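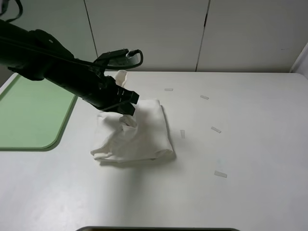
Do you need to know how to code to teach an arm a task? Most people at our sessions don't, and they learn the hand controls in a morning.

The Troltby gallery covers cloth handling by remote control. One person drives the arm, and each run is saved as a demonstration. We keep runs short and throw out any where the driver stopped to think.

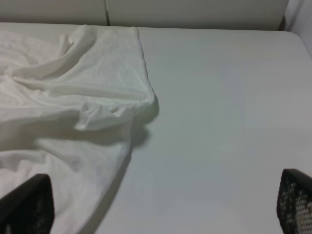
Drivers work from the wrist view for the close part of the job and go back to the wide view for the rest. Sinitz asked for 200 runs by August. We have 84 good ones.
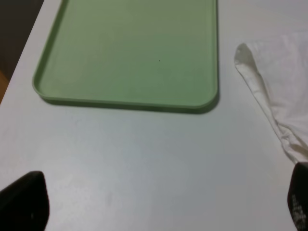 New drivers get 23 practice runs before we save anything. Slow, even moves copy best, so we ask them to open the gripper fully between grasps.

Filed under: Gallery, Teleoperation, Cloth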